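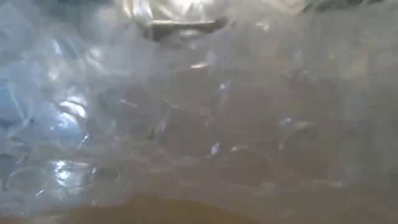

Annick Leclerc
Build guides and bench inductions, Melley Workshop
Last revised 10/08/2021

Section 2: Unpacking the arm and fitting the base

Read this section through before you cut any tape. You will need a clear bench, a pair of round-ended scissors, the hex key set from the kit drawer and a shallow tray for fixings. The power supply stays in its box until Section 4.

The Rudov arm comes in clear wrapping that clings to the joints and hides what is under it. Most of the damage we see at Melley is done at this stage.

2.1 Unwrapping

1. Stand the carton upright and open the top flaps. Lift out the accessory box and put it to one side.

2. Lift the arm out by the base casting with both hands. Do not lift it by the forearm or by the wrist.

3. Lay the arm on its side on the bench, still wrapped.

4. Find the ends of the tape and cut there only. Keep the scissors flat to the bench. The motor leads run along the outside of the upper arm and you will not see them clearly through the plastic.

5. Unroll the wrapping from the base end towards the wrist. If it catches, stop and look for a connector or a cable tie before going on.

6. Feel along the wrapping for small parts before you fold it up. The two wrist shims are thin and are often thrown away by mistake.

7. Keep the wrapping and the carton until the arm has passed the tests in Section 5. Pasichnyk will not take a return without the original packing.

CAUTION: Do not turn any joint by hand while the transit pins are in. The pins will shear and the stub has to be drilled out.

NOTE: Ordinary clear wrapping can build up a static charge. Keep it off the bench once the Clukness board is out of its bag, and do not rest the board on it.

2.2 Checking the parts

1. Tip the fixings into the tray and sort them by length. There should be 166 pieces, counting washers.

2. Check each motor lead for nicks. A scuffed sleeve is fine. If you can see copper, put the arm back in its carton and ask for a new lead.

3. Write the serial number from the underside of the base in the build log. You cannot read it once the base is bolted down.

2.3 Fitting the base

1. Place the base plate on the bench board with its cable notch facing the back edge. Leave 200 mm clear between the notch and the edge.

2. Mark the holes through the plate, take the plate away and drill 6 mm clearance holes.

3. Clear the swarf and dust before you bring the arm over.

4. Stand the arm on the plate. Have a second person hold it upright while you start the bolts by hand.

5. Tighten the bolts in opposite pairs, a little at a time.

6. Remove the transit pins, shoulder first, then elbow, then wrist. Support the forearm as the elbow pin comes out, as it will drop.

7. Move each joint gently through a few degrees. It should feel stiff but even. If there is a gritty patch, do not force it. Go to the fault list in Section 7.

CAUTION: Clamp the bench board to the bench before moving on. The arm is heavy enough to tip it when stretched out.

Go on to Section 3, Routing the leads.

Comments (4)

tinshed
The shims were still stuck inside the wrapping on mine. Found them on the second look, so thanks for step 6.

Orla B
Is the notch clearance measured from the plate or from the casting? Mine differ by a fair bit.

Annick Leclerc
From the plate. I will make that clearer in the next revision.

marrowfat
My elbow pin would not budge. Taking the weight off the forearm freed it straight away.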